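Bench Tips for Small Test Hardware Shops
Posted by Tracey Greenwood, 26 April 2019

These come from the Sugden bench notes, which we keep for people building brackets, harnesses and vacuum test fixtures on engineering support contracts. Most of them apply to any bench where small parts get cleaned, bolted together and handed to someone else for testing.

Fasteners

Sort screws by length before you start, and put them in separate lidded trays. Two lengths of the same thread look alike once they are in your palm, and the longer one will bottom out in a blind hole before the joint is tight. You'll get a good torque reading on a loose part.

Start every screw by hand for two full turns. If it won't go, back it out and look at the threads under a loupe. Stainless into stainless will gall if you force it, so use whatever lubricant the drawing calls for and nothing else. If the drawing doesn't call for one, ask.

Run the torque wrench back to its lowest setting at the end of the shift. Our Busteck drivers go out for calibration every 10 months, and anything that gets dropped goes out early.
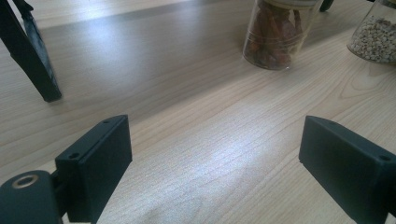

Thread inserts get checked with a gauge after installation, including the ones you are sure about. Break off the tang, find it, and tape it to the traveler. A missing tang means the fixture gets turned over and tapped out on clean white paper until it shows up.

Wiping down

Fold the wipe in quarters and use a fresh face for each stroke. Wipe in one direction. Going back and forth moves the oil around and leaves it there. Keep alcohol in a small squeeze bottle and wet the wipe, never the part.

Powder-free gloves only. Change them after you touch your face, a phone, a door handle or the outside of a solvent bottle. We buy the Karkeo ones by the case. The cheaper brand we tried in the fall tore at the thumb.

Harnesses

Cut lacing cord longer than you think you need. A short tail costs you the whole knot. Put the label on before the connector, slide it well back, and shrink it last.

Check bend radius at the clamp, where the wire is held, and again wherever the bundle passes an edge. Kapton tape is not edge protection.

For a 16 pin connector, ring out every pin to every other pin and to the shell. It takes a while. Write the readings down as you take them.

Paperwork

One traveler per part, in a sleeve, with the part. When we closed out the Deletti fixtures we had 762 parts on the list and 284 of them had travelers in the wrong bag. All of it was fixable, and it ate most of a week in April.

Cross out errors with a single line and initial them. No correction fluid. If a step was skipped on purpose, write who approved it.

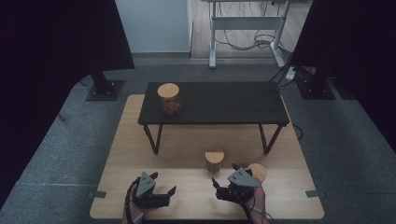 Wooden jar on a low black table.

End of shift

Cap the solvents. Count the bits back into the index. Bag anything that is clean, write the date on the bag, and leave the next step in plain words on the traveler for whoever picks it up in the morning.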